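Cuaderno de taller – evaluación del kit de pinza Clindilon
13 de enero de 2019

Segunda jornada con el kit. El comercial de Flallberg me aseguró por teléfono que se montaba «en lo que tarda un café». No precisó qué café ni quién lo recolectaba. El montaje mecánico va bien: cuatro tornillos, un conector que solo entra por un lado y un manual de 50 páginas del que sirven seis. El resto son advertencias, una garantía y un capítulo sobre la filosofía de la casa.

Lo que tenemos que decidir antes de que acabe el préstamo, en febrero, es si nos lo quedamos para la célula de manipulación menuda o lo devolvemos con una nota amable. Tarea elegida: tijeras sobre superficie plana y tijeras en cubilete. Las propuse yo porque la demostración del folleto se hace con un cubo de espuma, y un cubo de espuma lo coge hasta mi cuñado.

Primera configuración: dedos abiertos, cámara de muñeca, tijeras planas con la punta hacia la pinza.
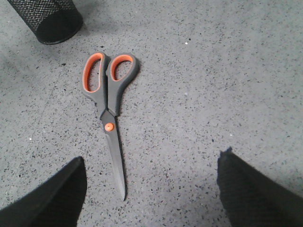 Tijeras cerradas, dedos abiertos. El cubilete de malla, arriba a la izquierda.

El asistente de calibración pide nombre de proyecto, nombre de usuario y estado de ánimo (esto último es broma, pero por poco). Luego arranca una rutina que dura 663 segundos según el registro. No se puede cancelar. Hay un botón de cancelar, muy bonito, que abre una ventana donde se explica que no se puede cancelar.

Notas sobre el software, para no repetirlas a viva voz:
– El perfil «objeto delgado» y el perfil «objeto fino» existen los dos. El soporte dice que son distintos. No dice en qué.
– La fuerza se ajusta de 0 a 50, sin unidades. He preguntado. Me han contestado que es una escala intuitiva.
– El visor de cámara va fluido, mejor que el del Bovico que probamos el año pasado. Lo apunto porque luego dicen que solo escribo quejas.
– Los nombres de archivo llevan espacios. En fin.

Pasamos al cubilete. Para mí es la prueba que importa, porque en la célula real casi nada estará tumbado esperándonos. Las tijeras van con las hojas hacia abajo y solo asoman los ojos; al lado, un rotulador magenta, inclinado, que es justo el tipo de vecino que estropea un agarre. El planificador de Clindilon propone por defecto una aproximación vertical. Sobre el papel es lo sensato, salvo que la malla confunde la estimación de altura: me dio tres valores distintos en tres consultas seguidas, todos con la misma seguridad en sí mismo.
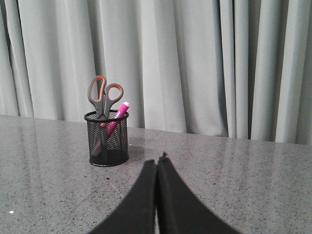

Romain Tanguy opina que estoy midiendo lo que no toca: para él la altura se fija a mano una vez y se olvida, y lo que habría que mirar es cuánto cuesta cambiar de objeto sin volver a calibrar. Tiene parte de razón y lo dejo escrito, que luego me lo recuerda. Le he pedido que redacte él esa prueba. De momento ha redactado el título.

Mi objeción es que fijar la altura a mano es lo que ya hacemos con la pinza vieja, y la pinza vieja está pagada. Si compramos el módulo de visión, que haga de módulo de visión.

Vuelta a las tijeras planas para revisar la orientación. El eje que calcula el programa se guía por el contorno entero, y estas tijeras tienen un ojo alargado y otro corto y redondeado, de modo que el eje calculado no tiene por qué coincidir con el de las hojas. Hay una casilla, «simetría asumida», marcada de fábrica. Desmarcarla exige reiniciar el servicio. Pendiente comparar con y sin.

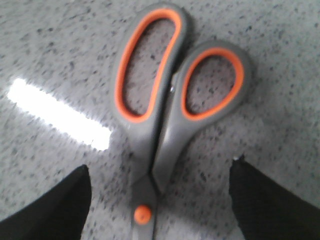 Antes del cierre: las tijeras entre los dos dedos. A la izquierda, reflejo en la encimera.

Lo del reflejo es asunto nuestro y no del kit, pero conviene apuntarlo. La superficie brilla y el detector de contornos se toma en serio cualquier mancha blanca. El manual recomienda «iluminación adecuada», consejo que agradezco. Probar un difusor, o un tapete mate si alguien encuentra el que había en el armario de Vass.

Anatole Hervieu pregunta por el precio. Con la licencia básica son 1448 euros, sin el módulo de visión por profundidad, que va aparte y cuya tarifa se facilita «tras una conversación». He tenido ya dos conversaciones. La tarifa sigue siendo tímida.

Para la vista exterior uso la cámara fija, que no pasa por el software del kit y por tanto guarda los archivos donde le digo. Sirve de referencia para anotar la posición del cubilete al preparar cada serie. 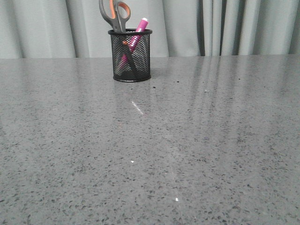
Vista de la cámara fija: cubilete junto al borde trasero, con tijeras y rotulador.

Impresión provisional: mecánica decente, visor bueno, planificador con demasiada autoestima. Si el asistente dejara saltarse pasos, mi opinión subiría bastante.

Pendiente:
– Pedir por escrito la diferencia entre «delgado» y «fino».
– Repetir la altura del cubilete con el rotulador fuera.
– Copia del registro antes de actualizar el firmware, que la actualización lo borra (página 41, en letra pequeña).
– La prueba de Romain, cuando pase del título.
– Limpiar la encimera, que hay miguitas atrás.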